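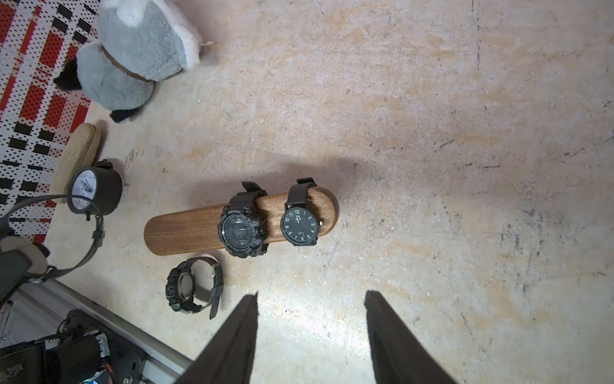 Speaker notes: Keeping time on a shift rota
Mabli Lloyd, Stumwood staff day, morning session

Slide 1. Introduce myself. I ran the rota at the Faltgate depot before moving to Stumwood. Phones on silent please. Tea is at the back.

Slide 2. How handovers used to work. Night shift finished at 6, day shift started at 6. No overlap at all. Notes were left on the desk and often not read until the first break. Ask the room who still does it this way.

Slide 3. What we changed. A 12 minute overlap, paid, at both ends of the night. Rhiannon Penry got it agreed with payroll. Mention that it took until July to come through on the payslips.

Slide 4. The numbers. Missed handover items went from 53 in the first quarter to 8 in the last. Pause here. Say that the depot was also quieter by then, so the overlap can't take all the credit.

Slide 5. What went wrong. The wall clock in the loading bay ran slow and people signed in by it. Two sheets, two different times for the same handover. Cornel Husar now checks it against the office clock every month.

Slide 6. Swaps. Put them in writing, both names, before the shift starts. Read out the wording on the form.

Slide 7. Questions. If anyone asks about agency staff, pass to Annatjie. Forms are by the door. Finish by 10.45 as Tegwen needs the projector.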